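Archive Home | Threads | By Author | By Date | Search | Help

From: Dwayne Mbeki
To: finishing list
Date: 27 January 2023
Subject: Re: shellac over old stain, or start again?

Booker Benavides wrote:
> I've got the Radby dining table in the shop and I'm torn. The stain
> underneath is sound but the top coat is crazed all over. Do I strip the
> lot, or can I scuff it back and pad fresh shellac over the top? I've never
> padded anything bigger than a jewelry box.

Booker, pad it! Please pad it! A dining table is the best thing in the world to learn on, because you get those long passes where the pad finally starts to glide and you stop thinking about your elbow.

First make sure the old coat really is shellac. Dab a little alcohol on the underside of a leaf and give it a minute. If it goes tacky, you're in luck, and the new coats will melt right into what's left of the old one. If nothing happens, it's probably lacquer or varnish and I'd strip it (sorry).

I mix thin, a one-pound cut, and I use the Esteves flakes when I can get them. Three or four sessions with a night between them. Don't go back over a wet spot, ever – I ruined half a sideboard in September doing exactly that.
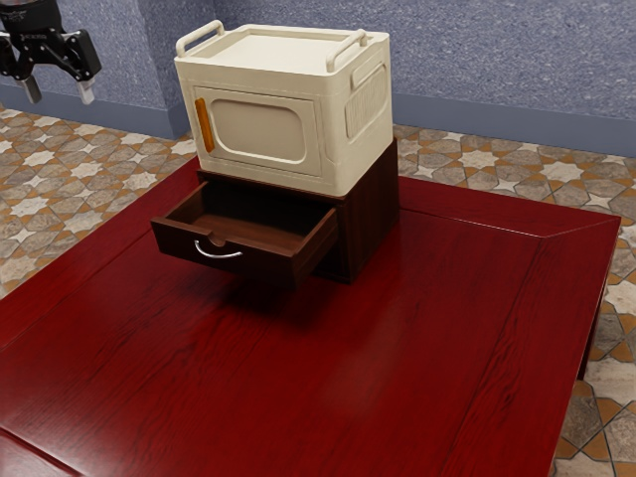
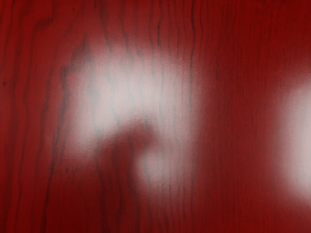
Then there's the question of how shiny to go, and this is where I'd love to hear from the rest of the list. I'm a full gloss person and always have been, but gloss on a dark red top is a big commitment. Look at the close view of the red one, with those two broad white patches of light sitting on the grain. Some people love that. If your family eats under a bright lamp, you may want to rub it out with fine steel wool and wax and bring it down to satin. I've used Barel paste wax for this and it buffs up beautifully.

Send us progress reports, and tell me what the alcohol test says!

Dwayne

Recent threads:
Zondano pad cloth, worth the money?
Flakes going stale in the jar
White rings on a walnut top
Filling grain before French polish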